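Menville Old Town Audio Walk
Visitor Handset Guide, Section 3: Starting Your Walk

Before you leave the ticket office, please check that your handset shows at least three bars of battery. A full walk takes the whole afternoon if you stop at every station, and there is no charging point between the river gate and the upper town.

3.1 Switching on

1. Hold the side button until the Zenton logo appears on the display.
2. Choose your language with the arrows and press OK.
3. Put on the headphones and press Play. You will hear the welcome message, spoken by Rhea Umali.
4. Set the volume while the message is playing.

Note: If you do not hear the message, the headphone plug is usually not pushed in completely. Take it out and push it in again.

3.2 Choosing a route

The handset has two routes. The Lower Route follows the river from the Galang Bridge to the old salt market. It is flat and suitable for wheelchairs and strollers. The Upper Route climbs to the ramparts by the Tatent Stairs, which have 231 steps and a handrail on the left side only.

1. Press Menu.
2. Select Lower Route or Upper Route.
3. Walk to the first station and type its number, which you find on the blue enamel plate on the wall.
4. Press Play.

You can change from one route to the other at the salt market. To do this, press Menu again and select the other route. The handset remembers the stations you have already heard and puts a small check mark beside them.
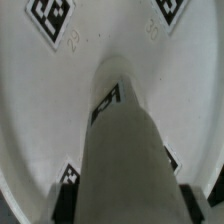
Station numbers do not follow the order of the walk. They were given by the town when the first plates were put up in 1997, and the streets have been partly rearranged after that. Please follow the arrows on the display and do not look for the next higher number.

3.3 Longer stories

At some stations you will hear a short bell after the main text. This means there is a second recording. Press OK within ten seconds to listen to it. At the north gate, for example, the second recording tells about the siege of 1448, when the townspeople closed the gate with grain carts. The text was written by Genalyn Rivera, who also prepared the printed map.

Caution: Do not stand in the road while you listen. Delivery vans use Galang Street until 11 a.m. and you will not hear them with the headphones on.

Caution: The rampart walk is closed in strong wind and for the whole month of December. If the chain is across the entrance, return to the salt market and continue on the Lower Route.

3.4 If you lose your way

Type 759 and press Play. The handset will show the nearest station and the direction to the ticket office. If the display stays dark, hold the side button for ten seconds and start again from step 1 of 3.1.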